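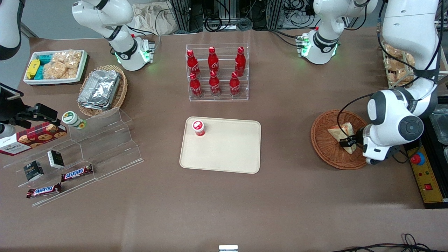 Snack table, with the Cokes, the foil containers and the sandwich basket.

SNACK TABLE NEWS

Quick one this month, the newsletter is already late and the kettle needs descaling.

The snack table at Grinwood is staying. We asked, you answered, 40 replies, nearly all of them yes and a few of them just the word "sandwiches". So it stays through August and then we look at the money again.

How it's set up now, for anyone who only ever grabs and runs:

Brown paper goes down first. Please leave it down, it gets changed at the end of the day and it saves a lot of wiping. Write on it if you must.

Wrapped snacks live in the white tray. Rice crackers are the ones that go quickest, so we've doubled the order from Stornen. If the tray is looking thin there is a refill box in the cupboard under the sink, left side. Top it up, flatten the box when it's empty.

Sandwiches in the round basket. Triangles, wrapped. They come up from the cafe at 11:30 and anything still there at 2 goes back in the fridge, bottom shelf. Please read the label before you open one! Three half-eaten tunas last month from people who wanted egg.

Foil containers are in the oval basket. Those are the hot lunches people ordered ahead, so check the list on the fridge door before you take one. If your name isnt on it, it isn't yours. Lids back on tight if you're only peeking.

Coke on the clear two-step rack. Take from the front row, then move the back ones down. Warm ones go on the rack, cold ones are in the fridge, same price. Empties in the blue crate by the door and not, please, back in the rack.

Cookies and jars on the clear stepped shelf. The shelf is acrylic and scratches if you so much as look at it, so soft cloth only, no green scrubby side. We've already replaced it once.

The beige tray is for carrying. Take it to your meeting, bring it back. There were two of these in spring and now there is one, so if the other is sitting under a plant in your office we'd love to see it again, no questions asked.

Prices are the same as before. Put it in the tin or use the Flisero link on the card. The tin was short by 19 dollars last month, which is better than it was but still means fewer cookies.

Wanted: ideas for something salty that isn't chips. Somebody suggested the seeded crispbread from Rugemalira and we're getting a small box in to try, first come first served.

Also wanted, one person to do the morning set-up, takes ten minutes if the paper roll hasn't gone missing agian. Reply to this email or leave a note in the tin.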